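How Does a Touchscreen Know Where Your Finger Is?

By Valquíria Caldeira for Studora Kids
July 16, 2019

Have you ever tried to use a phone with mittens on? You tap and tap and the phone just sits there, as if you weren't even in the room. Then you pull off one mitten, touch the very same spot with your bare finger, and the game starts right up! My nephew Osvaldo was so cross about this one winter that he decided the phone must not like him. It does like him (as much as a phone can like anybody), but it was waiting for something his mitten couldn't give it. To find out what, we need to take a little trip under the glass.

Your body is a bit electric

You probably know that electricity runs through the wires in your house. It can also travel through people, and that's why grown-ups are always telling you to keep away from outlets and power lines. They're quite right, so please listen to them. The amount a phone uses to find your finger is so tiny that you can't feel it at all, even if you hold your finger there until your soup gets cold.

Why can electricity travel through you? A big part of the answer is water. More than half of your body is water, with salts mixed into it, and salty water is good at carrying electricity. Wool isn't. Neither is dry wood, or most plastic. Things that carry electricity well are called conductors, and you, my dear reader, are a conductor.
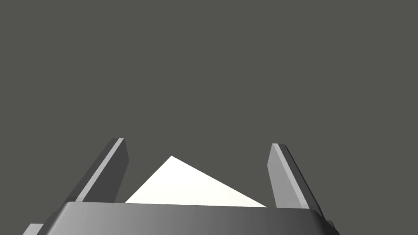 Now, think about a piece of graph paper, the kind with all the little squares. Some of the lines go across and some go up and down. Under the glass of a phone there is something very much like that, only the lines are made of a special material so clear and so thin that you look right through it and never notice. The phone puts a little bit of electricity on those lines. At every place where two lines cross, there is a tiny invisible patch of electric field, sitting quietly like a puddle on a still day.

When your finger comes close, it disturbs the puddle. A small part of the electric field reaches toward your finger and the patch at that crossing changes. It doesn't change much, but the phone is paying very close attention. It checks all of the crossings again and again, many times each second, and as soon as one of them changes it says to itself, "Aha! Somebody is here."

Finding the exact spot

Your fingertip is quite fat compared with the lines under the glass. (Please don't be offended, mine is even fatter.) That means it changes several crossings at the same time. The ones right under the middle of your finger change the most, and the ones near the edge change only a little. A chip inside the phone looks at all of them and works out where the middle must be, and that is where it decides you touched.

You can think of it like a big trampoline with a grid drawn on it. If you closed your eyes while a friend sat down somewhere, and then felt how far each part of the trampoline had dipped, you could work out where your friend was sitting. If two friends sat down, you would feel two dips. That's how a phone can follow two fingers at once, so that you can pinch a picture to make it smaller or spread your fingers to make it bigger. 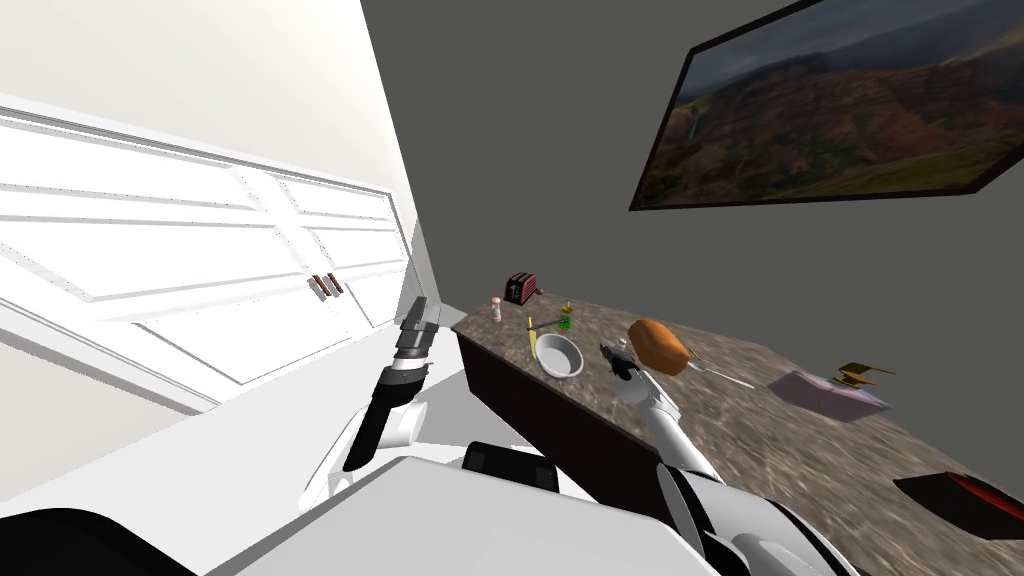 So what was wrong with the mitten?

Wool is thick and it doesn't carry electricity, so it kept Osvaldo's finger too far from the glass. The puddles stayed still and the phone had no idea that anybody was knocking. Some gloves have special thread in the fingertips, with a little metal in it, and those work very well. He has a pair now, and he has forgiven the phone.

Water can be a nuisance for the opposite reason. A few raindrops on the glass can carry enough electricity to muddle things, and the phone may think there are fingers where there are only drips. Wipe it with a soft dry cloth and it will usually behave itself again.

Not every screen works this way

Some older screens, and some you may still meet at a store checkout, have two thin layers with a small gap between them. When you press down, the top layer bends until it meets the bottom one, and the machine can tell where they met. Those screens don't mind mittens one bit! You do have to push a little harder, though, and most of them can only follow one finger at a time.

Try it yourself

Ask a grown-up if you may borrow a phone or a tablet, and make sure your hands are clean and dry. Gently touch the screen with each of these and write down what happens:

- your fingertip
- your knuckle
- your elbow
- a rubber eraser
- your finger inside a wool sock
- a grape

Before you start, guess which ones will work and put a little star next to them. I won't spoil it for you, but I will say that the grape is my favorite, and that you may eat a fresh one afterward if the grown-up says so.

Words to remember

Conductor: something that electricity can travel through easily.

Electric field: the invisible area around something electric where its push or pull can be felt.

Grid: lines that cross each other to make squares.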